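Die Linie 13

Als Mechthild Lehner im Juni die neue Haltestellenordnung von Zundport auf den Tisch bekam, las sie sie zweimal, setzte Tee auf und las sie dann noch einmal, diesmal mit dem Lineal unter der Zeile. Die Linie 13 sollte künftig nicht mehr durch die Marktstraße fahren, sondern außen herum über den Ring, und die kleinen Sammeltaxis, die seit Menschengedenken überall dort hielten, wo jemand die Hand hob, bekamen einen eingezäunten Platz hinter dem Güterbahnhof.

»Das geben die nie im Leben zu, dass sie selber keinen Bus fahren«, sagte sie zu ihrer Teekanne, denn sonst war um diese Zeit niemand im Büro der Verkehrsbetriebe.

Nun muss man wissen, dass Mechthild keine Gegnerin der Ordnung war, ganz im Gegenteil. Sie hatte 34 Jahre lang Fahrpläne geschrieben, früher noch mit Bleistift, und wenn morgens um halb acht die Marktstraße zustand, von der Brücke bis hinauf zur Grirthorper Apotheke, dann litt sie darunter wie andere Leute unter dem Föhn. Irgendetwas musste geschehen, das sah sie wohl ein. Aber die Marktfrauen mit ihren Körben, der alte Oosthuizen mit seinem schlimmen Knie, die Schulkinder aus der Siedlung - die sollten alle vom Ring herüberlaufen, bei jedem Wetter, und an der Böschung gab es nicht einmal einen Gehweg.

Am Nachmittag rief sie Aurelia Ardeleanu an, die seit elf Jahren ein Sammeltaxi fuhr, ein grünes, mit einem Sprung im Seitenspiegel und sehr weichen Sitzen.

»Komm mit«, sagte Aurelia nur. »Morgen früh um sechs. Und zieh dir was Warmes an, die Heizung tut, was sie will.«
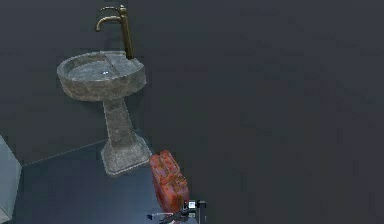 So saß Mechthild am nächsten Morgen also vorne auf dem Beifahrersitz, die Handtasche auf den Knien und das Notizheft auf der Handtasche, und ließ sich durch eine Stadt fahren, die sie bis dahin vor allem als Tabelle gekannt hatte. An der Mühle stieg eine Bäckerin aus, die schon Feierabend hatte und im Sitzen eingeschlafen war; Aurelia weckte sie, indem sie leise ihren Vornamen sagte. Vor der Schule hielten sie lange, viel zu lange nach jeder Berechnung, bis auch der letzte kleine Junge seinen Turnbeutel wiedergefunden hatte. Hinter ihnen hupte es.

»Siehst du, der hat ja auch recht«, sagte Aurelia und winkte freundlich nach hinten. »Gib mir eine Bucht, nur so lang wie zwei Autos, und ich stehe keinem mehr im Weg. Da drüben, wo früher die Litfaßsäule war.«

Mechthild schrieb es auf. Sie schrieb auch die Ecke an der Apotheke auf und den Hof der alten Färberei, wo man prächtig wenden konnte, wenn die Stadt nur einmal den Poller herausnahm. Gegen neun hatte sie kalte Füße und sechs Seiten voll, und Aurelia kaufte ihnen beiden am Kiosk eine Brezel.

Den Brief an den Stadtrat begann sie noch am selben Abend. Er geriet ein wenig lang, das geschah ihr bei Briefen immer. Sie strich den Absatz über den Föhn und ließ den über das Knie des alten Oosthuizen stehen, sie zeichnete die Buchten mit rotem Stift in den Stadtplan ein, und über 400 Meter Gehweg an der Böschung verlangte sie gleich mit, wenn man schon einmal beim Schreiben war.

Dann zog sie den Mantel an, löschte das Licht und ging hinunter zur Marktstraße. Es regnete. An der Ecke hob sie die Hand, und das grüne Taxi blinkte und fuhr rechts heran.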